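Sewing for the village hall

I've been learning to work with blackout fabric since April, when Ailsa Guthrie asked if I could make new curtains for the hall stage.

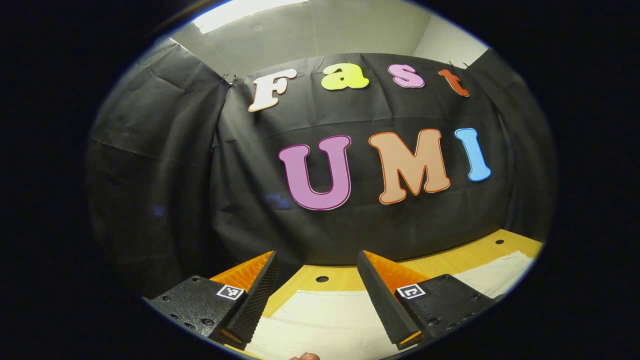

The old curtains had faded and the hems were coming down. I bought the cloth from Kurkow, who sell it by the roll, and it cost £151 with the lining. My first mistake was not allowing enough width. A big piece of black cloth looks much better with soft folds in it, like the backdrop with the coloured letters on it, and for that you need far more than the bare measurement. I had to order another 7 metres – not cheap. Black thread on black cloth is also hard on the eyes after tea, so I now sew in the mornings.

One curtain is finished. Lorna Crichton is lending me her machine for the other.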